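Skosby Workshop Shelving, Willby Series

Item group: Storage and shelving
Shelf length: 2000 mm
Rated load: 81 kg per shelf, evenly distributed
Shelves per bay: 4
Finish: powder coat, light gray
Assembly: two people, rubber mallet and level required

The Willby bay is a boltless steel shelving unit for workshops, tool rooms and parts storage. Beams hook into slotted uprights and are held by a spring clip at each end. Shelf height is set by the slot position and can be changed after assembly, provided the shelf has been unloaded first.

Uprights are roll-formed and supplied in two sections joined by a splice plate. The splice plate must sit inside the upright with its tabs facing the wall. A bay assembled with the tabs facing out will stand, but the beam nearest the joint will not seat fully and the spring clip will not close.

Shelf decks are steel panels with a turned-down edge on the long sides. They drop into the beam ledge without fasteners. An optional particleboard deck is sold separately and carries the same rating. It should not be used in unheated buildings or in areas that are washed down.

Loading

The rated load applies to a shelf with the load spread over the full deck. Point loads, such as a vise or a motor standing on its feet, must be placed on a spreader board that reaches both beams. Put the heaviest items on the lowest shelf. Loose hardware and hand tools should be kept in open-top bins so that a whole group can be lifted off the deck at once.

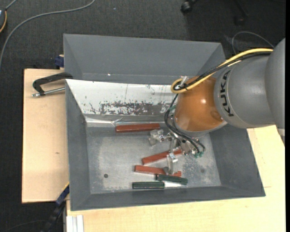
Bar-shaped red pieces and green-handled tools lying in an open gray bin.

Bins are not included with the bay. Any straight-sided or tapered bin can be used if its base sits flat on the deck and does not overhang the front beam. Label holders clip to the beam face and stay readable when the bins are full.

Anchoring

Every bay must be fixed to a wall or to a second bay placed back to back. Wall brackets are in the hardware bag — screws and plugs are not, as these depend on the wall. Floor plates have a single hole for an anchor bolt. Use shims under the plates where the floor slopes, and check the uprights with a level on two faces before loading.

Add-on bays share one upright frame with the bay beside them. Order one starter bay per run, then add-on bays for the remaining length. Corner runs need a separate starter bay on each leg.

Care

Wipe with a damp cloth and mild soap. Do not use solvent cleaners on the powder coat. Touch up scratches on cut or slotted edges before rust forms. Replace any beam that has been bent; a straightened beam has no rated load.

Spare parts

Spring clips, splice plates and floor plates are stocked by Gratau and can be ordered singly. Uprights are sold in pairs. For layout drawings, send the room dimensions and door positions to Triin Vanags at the Skosby order desk.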